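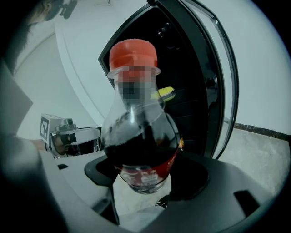

Wendero Community Help | Beverages and Vending Group

Soda goes flat in storage before the date on the cap
Posted by Kiros Tsegaye

We keep cola in plastic bottles in a back room at the Birhane site. Stock delivered in April is noticeably weak by the time it reaches the machine, although the printed date is still months off. Seals are intact and no bottle leaks. The room has no cooling and gets hot in the afternoon. Last count was 272 bottles on the shelf. Is this a bad batch or a storage problem?

Henok Gebremichael
Storage, most likely. PET lets carbon dioxide through the wall slowly, and the rate climbs with temperature. Small bottles lose it faster than large ones - more wall area for the volume inside. The printed date assumes moderate storage conditions, so a hot room uses up that margin early.

Check these before blaming the supplier:
Room temperature at 3 p.m., measured at the top shelf.
Delivery date of the oldest case.
Whether new cases are being stacked in front of old ones.

At Onitz we moved 3,000 bottles to an inside room with no outside wall and cut the holding time to 5 weeks. Complaints dropped to almost none. Chilling a bottle before opening also keeps more gas in the drink, but it will not put back what has already gone through the wall.

Flistness
Had the same thing. Squeeze the bottle while it is still sealed. If it gives easily it is flat. We switched to cans.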